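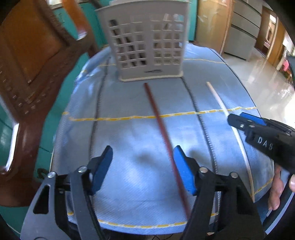 Ionuț Tudose
2018-09-08

Hi all,

Grarov wrote:
> Did you stick with the hard pads in the end? Mine let go of
> anything thinner than a pencil, and I'm on my third set.

No, I gave up on those! Both grippers have the blue pads now, and I've been trying them at home on the thin rods, the dark red one and the cream one, with the quilted cloth on the table so they don't go rolling off onto the tiles (the basket sits at the back, that's the target). The jaws are still the layered black plates with the triangle cut out.

What I can't get right is the closing. At 103 on the servo the pads meet nicely at the tips but gape lower down, and at 449 it just buzzes at me. Did you shim yours, or move the pivot bolts? I've got 5 spare plates left and would rather not drill them all wrong.

Oh, and if anybody has the old Havarmont drawings, I'd love a copy.

Cheers,
Ionuț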